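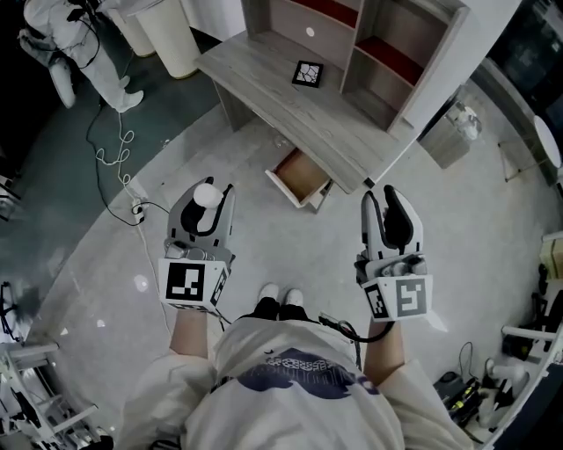 ## Ticket 2490 - Desk drawer will not close fully, study room furniture

**Category:** Furniture and fittings
**Location:** Urdale building, study room
**Item:** Desk with hutch, grey wood-grain finish, one drawer under the desktop
**Priority:** Routine
**Assigned to:** Milagros Salinas, Facilities Services
**Status:** Resolved, monitoring until Friday

### Fault as reported

The drawer beneath the desktop stops before it is fully closed. Users report that it can be pushed in by hand with moderate force but rolls forward again when released. The reporter also asked whether the hole at the back of the left hutch compartment was damage, and whether the bin beside the desk could be moved clear of the drawer.

### Initial assessment

The desk is a Clidlow unit supplied through Saavedra, and is recorded on the asset register under line 94. The drawer has a tan wooden bottom and white sides. No earlier fault is recorded against it.

The hole in the back panel of the left compartment is a cable outlet and is not a defect. The dark red lining in both compartments is the original colour and no action is required.

### Work log

**Entry 1.** Drawer emptied and removed. Contents (two pens, a roll of tape and a folded floor plan) were placed in the right compartment of the hutch. The floor plan had been lying behind the drawer box and was badly creased. It was thought to be the full cause of the fault, but the drawer still came to rest short of the front rail once refitted.

**Entry 2.** Runners inspected. The left runner was found to be sitting lower at the back than at the front. The rear screw had worked loose and its head was touching the underside of the drawer box. Screw tightened. Drawer travel improved, although it continued to roll forward on release.

**Entry 3.** Desk checked with a level. The floor falls slightly toward the front of the desk, which stands at an angle to the wall at the request of the room's users. The front levelling feet were wound out until the desktop read level from front to back. The hutch was checked at the same time and its fixings are sound.

**Entry 4.** Drawer refitted and cycled 70 times by hand, first empty and then with a load of stationery. It closed fully on each occasion and stayed closed.

**Entry 5.** Bin moved a short distance to the right of the desk so that the drawer can be opened without contact. The bin liner had been bunched inside the bin and was replaced with one of the correct size, Skerano stock code 52.

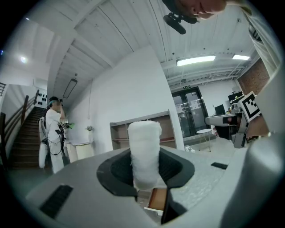
**Query received from the room's users:** Should the desk be pushed back flat against the wall now that the drawer is working?

**Response:** The desk may remain at its present angle. If it is moved for any reason, the front levelling feet will need to be set again, as the floor is not even across the room. Please add a note to this ticket - or open a new one if this has been closed - and a technician will attend.

### Advice to users

- Please do not store loose paper above the height of the drawer sides.
- If the drawer begins to roll forward again, check first for items behind the drawer box.
- Levelling feet are to be adjusted by Facilities Services only.

### Outstanding

A spare pair of runners has been requested from Saavedra. Delivery is expected in February. The present runners are serviceable and the desk can be used as normal in the meantime.

M. Salinas will inspect the drawer on Friday and close the ticket if no further fault has been reported.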